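Can a machine tidy the bathroom drawer yet?

Tips from the Rurnell household help page

We get asked this one a lot, usually by someone staring down a drawer full of half-used tubes and travel-size everything. The short answer is that picking up small things is coming along beautifully, and putting them in the right spot is the bit to keep an eye on!

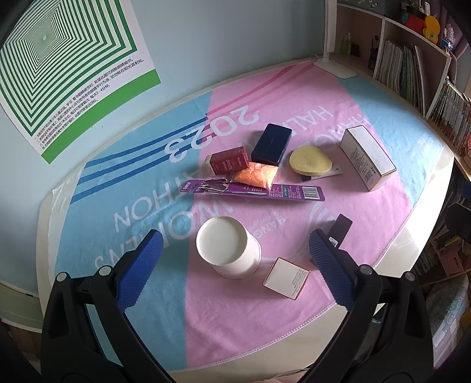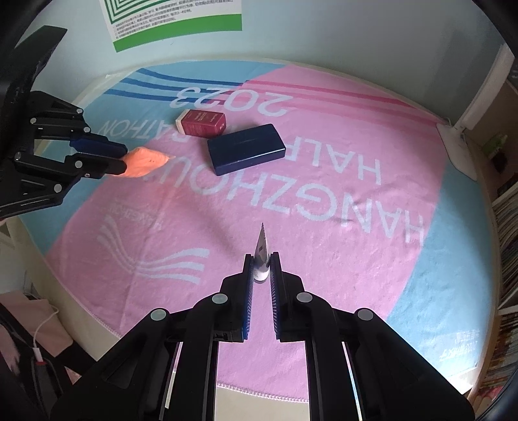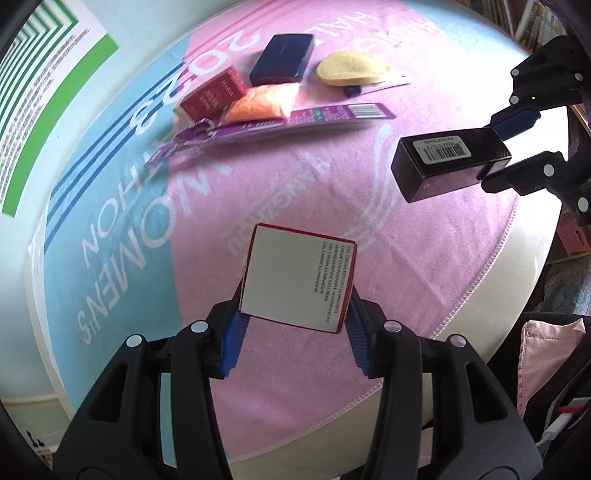 Gripper fingers with blue pads at work among small packets and boxes on a printed cloth. The second and third pictures have two grippers going at once.

Boxes are the friendly ones. Flat sides, square corners, plenty to squeeze. A skin cream carton or a toothpaste box gives two fingers a fair chance from nearly any angle. Soft pouches are harder – they bulge, they sag, and the middle shifts when you lift. Skinny tubes sit somewhere in between.

If you're keen to get your own drawers ready for a helper of any kind (kids count), try these:

Leave a finger's width between things. Crowding trips up hands as well as machines.

Keep tall boxes lying down so they can't be knocked over.

Stand tubes in a cup, cap down. We use an old Wovuria mug and it holds 4 nicely.

Smooth out the cloth or liner first. A wrinkle will catch a corner every time.

Put pouches in a shallow tray so you can grab the tray and leave the pouch alone.

Fold-and-stack jobs are still yours, I'm afraid. Towels, fitted sheets, anything floppy and bigger than a dinner plate. Our Haruna sorting tray gets a 15 minute going-over on a Tuesday, by hand, and I quite enjoy it with the radio on.

I'm really excited about where it's heading, though. Sorting the chemist's bag after a big shop would be a marvellous first chore to hand over, and I'd happily give up a bit of bench space for it.

Next month: labels that stay stuck in a steamy bathroom, and the Flellen hooks again.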